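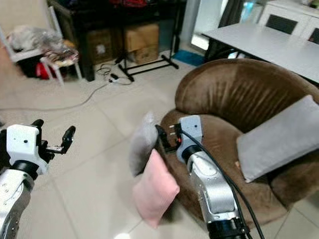 My half of the Waaka project was all about grip height: where along a cushion's edge should the arm pinch before it lifts? Rhys Katene had the other half (the planner, lucky him) and Delwyn Whitelaw supervised us both. I'd assumed cushions would be easy, being soft and hard to break, but they fold and lean on whatever's next to them. With the pink one and the grey one together in front of the brown armchair, closing the fingers near a top corner could easily mean catching two layers of fabric, and that mix-up became the main thing I measured.

I ran 700 pick attempts in all and threw out the ones where the logging had dropped, which left 525 I was happy to use. Each attempt got a height setting, a closing speed and a plain yes or no for "picked up the cushion I asked for". Rhys thought I should score it out of ten. We argued about that for most of July!

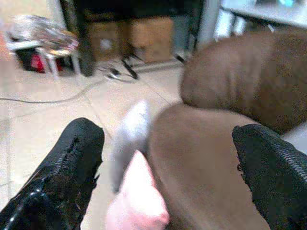 *Figure 2. Wrist camera view. The brown fabric keeps its texture while the pink and grey-white shapes between the fingers are blurred.*

Blur like this was my biggest headache. My edge finder wants a clean line between colours, and when the line smears it guesses, usually too far in. I tried sharpening the pictures first (no help at all, sorry Rhys) and then went for something much simpler: let the head camera choose the corner and only use the wrist camera for the last 4 centimetres.

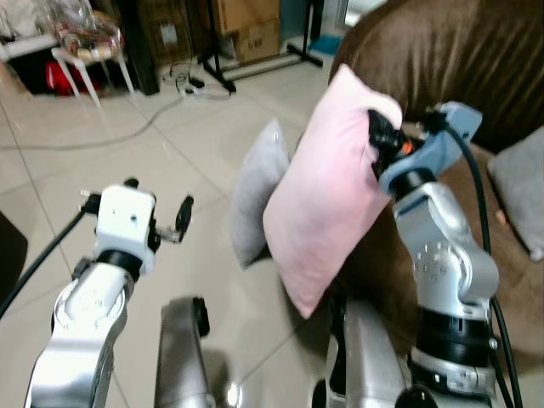

That took the success rate up to roughly 70 per cent on the corner grips, which I'm really pleased with, though mid-edge grips hardly changed and I still don't know why. My best guess is that the filling shifts when the fingers close, so the edge isn't where it was a moment earlier. I'd like to test that with slower closing speeds and a firmer cushion. Maxine Cosgrove has offered me bench time in the Buller lab, and my scripts are in the shared folder under "grip_height" for whoever picks this up next.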